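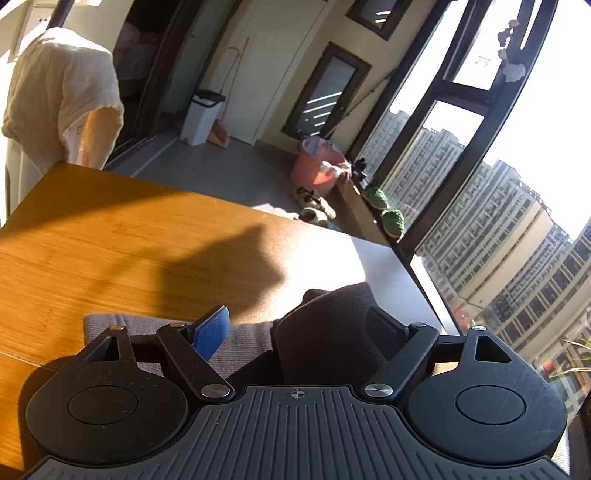
Sanduvham Knitwear Reuse - progress report to the Coetzee fund
13 January 2020
Period covered: July to end of year

Short version: sorting on track, folding and packing slower than planned, money fine. Details below, sorry for the note form, we are mid delivery.

Sorting
2,109 pieces through the door in the period. Mostly knits, as agreed. Of those 762 are finished, meaning checked, mended if needed, folded and bagged. The rest are sorted by size but not checked. Children's sizes go first, that was the condition on the second payment and we have stuck to it.

Folding table
Moved the folding out of the back store and into the glazed balcony room at Kirnden. Big improvement. Daylight shows up pulled threads and thin knees that we kept missing under the strip light. Downside is the sun, strong and low before lunch, dark greys look three different colors depending where on the table you lay them. We now do color matching after two o'clock and folding in the morning.

Ribbed knits are the slow ones. They spring open. Current method: lay flat, legs or sleeves side by side, smooth from the top down to the cuff, fold in thirds, then leave the bundle alone until the next one is done. Tried folding in half and half again, bulky, and the bags wouldnt close.

Trimmed pieces
Anything with a bow, ruffle or button is pulled out and handled separately. 276 of these so far. Each trim gets a tug test and gets restitched if it moves. Crochet trims hold up better than we expected. Ruffled cuffs need to be folded inward or they come out of the bag creased, and the Ruden shop has sent a few back for that reason.
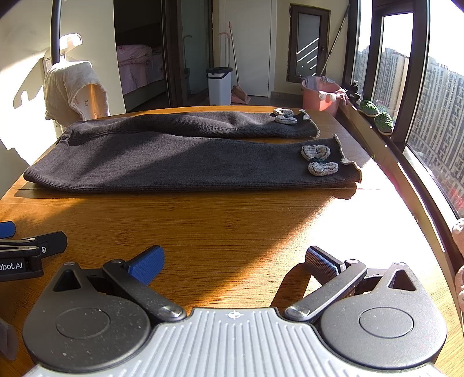

Dark gray knit with crocheted bows at the cuffs, laid out flat on the table.

The Ruden shop has asked for more in this style. We can't promise numbers, depends what comes in.

Problems
- Ran out of the medium bags in the fall, lost 18 working days waiting for the reorder. Should have ordered earlier. Two suppliers on the list now.
- Labels. The stick-on ones leave gum on wool. Switched to paper tags on thread, slower but no complaints.
- Unchecked backlog is bigger than we said it would be in the July note. Intake went up after the school drive and we didnt add any sorting hours.

Money
Within budget on rent and bags. Slightly over on thread and darning wool, covered from the small repairs line. Receipts went with the last claim, the remaining few will follow this week.

Next period
Clear the children's backlog before taking any more adult sweaters. Second folding table for the balcony room, same height as the first, the one we borrowed was to low and backs suffered. Blind or thin curtain for the window. Written folding sheet for new helpers, one page, draft is done and needs checking.

One decision needed from you: can we move the unspent transport money to sorting hours? We need a yes or no before the next intake day please.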